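Chapter 4
Two Arms, One Backpack: Working with Soft Things

Before you start this chapter
You should have finished the block-stacking labs in Chapter 3 and be comfortable saving and replaying a motion. Keep your lab notebook open. You will be adding to the pages you began in July if you came through the summer bridge course, and starting fresh pages if you didn't.

Up to now, everything you have asked a robot to pick up has been kind to you. A block is a block. Put it down and it has the same corners, the same width and the same weight in the same place. You could measure it on the first day and trust that number for the rest of the unit.

Now think about the bag you carried to class. Pick it up by the handle and it hangs one way. Pick it up by a strap and it turns into something else entirely! The pockets sag, the straps go where they like, and the whole thing takes on a new outline every time it lands on a table. People deal with this all day long without giving it a thought, and getting a machine to do a small part of it is one of the best problems in this book.

The Lillside project

This chapter follows the robotics club at Lillside, whose members spent a full season on what they called the Puteo task. The name came from the folder where they kept their first recordings, and it stuck. The goal sounds simple: two arms, working together, have to handle an ordinary backpack on a table. The club broke that goal into smaller jobs, and we will do the same – finding the bag, choosing where to take hold, keeping the arms out of each other's way, and deciding when to let go.

The club's written log runs to 61 pages, and you will read parts of it as we go. It is messy and funny and full of crossed-out ideas, and it is a much better guide to real project work than a clean final report would be.

4.1 Where do you hold a bag?

Let's begin with the choice that shapes all the others. A backpack gives you plenty of places to grab, and they are not equally good. Fabric in the middle of a panel may slide or bunch up. A handle is made for holding, but it may be lying flat or tucked underneath. A zipper pull is small and easy to miss. A strap can be a fine target, as long as you remember that pulling on it might move nothing but the strap for the first few inches.

The Lillside students made a table in their log with a row for each part of the bag and a column for each arm. Then they argued about it for most of an afternoon. Notice how close together the two grippers have to work when the bag is the size of a school backpack and both arms are reaching for it.

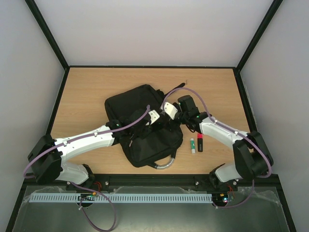 Why use two arms when one arm could drag the bag across the table? A second arm can hold part of the fabric still while the first one pulls, so the pull opens or turns the bag and doesn't simply slide it along.

Try this with your own hands before you write any code. Put your bag on a desk and try to open a pocket using one hand only. Then use both. Write down what your second hand did, and be picky about it. Did it pinch? Did it press down? Did it move at all? Most students find that the "helping" hand was busy the whole time, and they had never noticed.

4.2 Talking about a shape that changes

With a block, you could describe its position using a point and an angle. For a bag we need something looser. The club used what we will call landmarks: parts of the object that you can find again after it has moved. A good landmark is easy to spot, stays attached to the same place on the bag, and tells you something useful about how the rest is lying.

Here are the landmarks from the first page of the Puteo log, in the students' own words:

Top handle (good if you can see it)
Strap tip (easy to see, lies about where the rest of the strap is)
Zipper pull (small, but always on its zipper)
Rounded end and straight end (tells you which way the bag is pointing)

That note about the strap tip is a lovely bit of thinking. A strap can bend back on itself, so its tip might be far from where you would guess by looking at the bag. It is a real landmark, but you have to ask it the right question.

As you study the next photo, pick two landmarks that would let you sketch the bag's direction with a single arrow. Draw the arrow in your notebook, then compare with a partner.

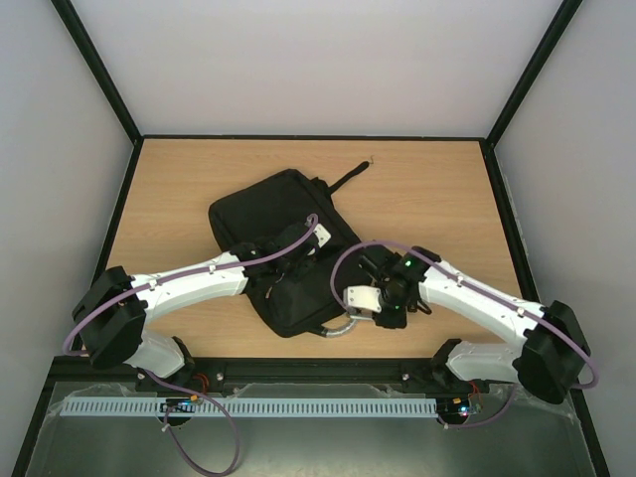
Kirsty Goodall thinks beginners should choose the landmarks first and leave the grip for later, and she would happily swap sections 4.1 and 4.2. Her argument is that you can't pick a good place to hold until you can say which way the bag is lying. If your class would like to work in that order, go ahead – the exercises don't depend on each other.

4.3 Recording your attempts

The club recorded 1163 attempts over the season. You won't need nearly that many! For the lab at the end of this chapter, your team will record 50, and each one gets a line in your notebook with the starting position of the bag, the landmark you used, and what happened. Write the line before you reset the table. Teams that plan to "fill it in later" end up guessing.

Words to know

Deformable: able to change shape when pushed, pulled or lifted.
Landmark: a part of an object that can be found again after the object moves.
Grasp point: the place where a gripper takes hold.
Bimanual: done with two hands, or in our case two arms.

Warm-up

1. List five soft objects in your classroom. For each one, name a landmark.
2. Choose one object from your list and describe a way to pick it up that would go badly. Be specific about where it would fold or slip.
3. With a partner, move a backpack from one side of a desk to the other using one hand each, without speaking. Switch sides and repeat. Record who moved first each time, and how the other person knew when to follow.

Keep your notes from item 3. We will need them in section 4.4, where the two arms have to learn to wait for each other.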